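分类：居家安全 / 自查清单 / 工作间与桌面

小工作间安全自查表（附我自己的啰嗦批注）
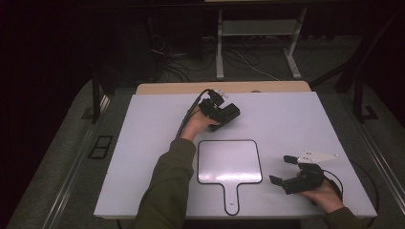
先说桌子，因为我一天里大半时间都耗在桌边，别的地方乱一点还能忍，桌面和它周围这一圈我是真的会一条一条过。我的习惯是站到桌前先不动手，低头看一遍：台面上摆着什么，手边有什么，线往哪边走。白色台面有个好处，小螺丝、碎屑一眼就能看见，坏处是反光，像那块带黑边的白色拍形板，表面亮亮的，中间一片光，盯久了眼睛发酸。它的手柄又正好伸到桌子前沿，这种东西我在表里单独列了一项，叫“柄朝外”，衣服一蹭就可能带下去。黑色的线也是，从桌面右边垂下去的那种，走过去之前先看一眼脚下。

下面是整张表。打勾的是过关，画圈的是要改，横线是我这里不适用。你们家里或者小工作室想用，直接抄走，条目顺序随便换！

一、桌面

1. 台面擦净，没有水渍、胶痕、木屑　　√
批注：湿布擦一遍，干布再来一遍。我以前只用湿布，纸样放上去就粘住，揭下来缺一个角，气得不行。

2. 台面边角无毛刺、无翘起　　○
批注：用手背摸，别用指尖。我这里后沿那条浅色木板比白台面稍微往后探出一点，从后面绕过去的时候胯骨容易碰到，打算贴一条软边。Bhavana Ramasamy 说她那边贴的是门缝条，便宜，撕下来也不留胶，我先照她的试。

3. 带柄的东西，柄不朝桌沿　　○
批注：说过了，就是上面那块板。每次记得，每次又忘。往里推一巴掌的距离就行。

4. 桌子放得稳，四角压一压不晃　　√
批注：我的桌子搁在铺灰色地毯面的台子上，比直接放瓷砖安静多了，但是软面会“吃”桌脚，时间长了容易一边高一边低。每次检查我都会两手按住对角压一下。

5. 桌上同时摊开的活儿不超过2件　　√
批注：这条是写给我自己的。摊到第三件，剪刀必丢。

二、线和插座

6. 过道上没有横着的线　　○
批注：这次画圈画得心服口服。桌子后面左边那堆黑线缠成一团躺在地上，架子旁边还有一根细白线弯弯地拐过去，地面又暗，细线比粗线更难看见。先把这一团拆开，一根一根捋，该收的收，该贴墙的贴墙。我去 Kundell 看过理线槽，短的一截一截卖，店员建议先量好再买，我没量，所以空手回来了（活该）。

7. 从桌面垂下去的线有余量，不绷紧　　√
批注：余量也别太大，拖到地上就变成第6条了。

8. 贴着手臂走的线，不绕手腕　　√
批注：顺着小臂往后走是可以的，绕圈不行。起身之前看一眼，养成习惯。

9. 插线板不叠插，外壳无发黄、无焦味　　√
批注：我换过一次，Uron 的，带总开关，走的时候一按全灭，省心。闻到焦味就别再“观察观察”了，直接拔！

三、架子、导轨、地面

10. 立架的脚踩实，推一下不摇　　√
批注：我那只浅灰色的架子是两条腿带脚的款式，中间横一块浅色层板。这种架子看着瘦，我只敢放轻的，重东西一律放地上的箱子里。

11. 层板上没有探出来的杂物　　√

12. 地面长条状的突起物，进出时看得清　　○
批注：台子左右各有一根长长的灰色金属轨，颜色和地毯太接近，灯一暗就糊成一片。准备在两头各贴一小段亮色胶带。Farhad Kiani 来串门的时候建议整根都贴，我嫌丑，先贴两头看看，不行再听他的。

13. 嵌在台面或靠边的小件没有松动　　√
批注：左边那个黑色小方框、右边靠近轨的黑色小支架，都拿手轻轻拨一拨。能拨动就记下来，别当场硬掰。

14. 柱子和斜撑附近不堆东西，抬头不撞　　√
批注：个子高的朋友来了一定要先提醒斜撑。

四、人

15. 袖口收好　　√
批注：长袖可以穿，我冬天不穿长袖根本坐不住，但袖口要贴手腕。宽口的卷两道，或者套个袖套。桌上有会张开会夹的东西时，这条不许偷懒。

16. 手上拿着东西时，不去够远处的东西　　○
批注：两只手都占着还要往桌子那头伸，人就会往前趴，肚子顶着桌沿，桌子跟着挪。放下一个再去够，多花两秒。我知道很烦。

17. 光线够，背后不要太黑　　○
批注：桌面亮、后面暗，眼睛来回切换特别累，掉到桌后的小东西也别想找着。添了一盏 Ferora 的夹灯在购物车里，超过499块的那款我犹豫了很久，最后看中的是小号。先照到后面那片地就够用。

18. 急救包在伸手能拿到的地方，创可贴没过期　　√
批注：我打开一看，创可贴没过期，但是只剩最小号的了。补货。

19. 知道总闸在哪儿　　√
批注：带来串门的人也指给他看一下。

五、这次要改的

后沿软边、拍形板往里挪、桌后黑线和白线、导轨胶带、后面的灯，还有我自己乱伸手的毛病。前面几样等 Akbari 那边的快递到了一起弄，软边和胶带都在同一单里。改完以后我会在同一张纸上用另一种颜色的笔补勾，旧的圈不擦掉，翻回去看的时候心里有数。

九月换季我还要再查一遍，到时候插座那几条会细写，开暖风机之前最该看的就是它们。有什么我漏掉的，留言告诉我，我加进下一版里。

评论 2　|　分享 2

联系我们　|　版权所有，转载请注明出处　|　返回顶部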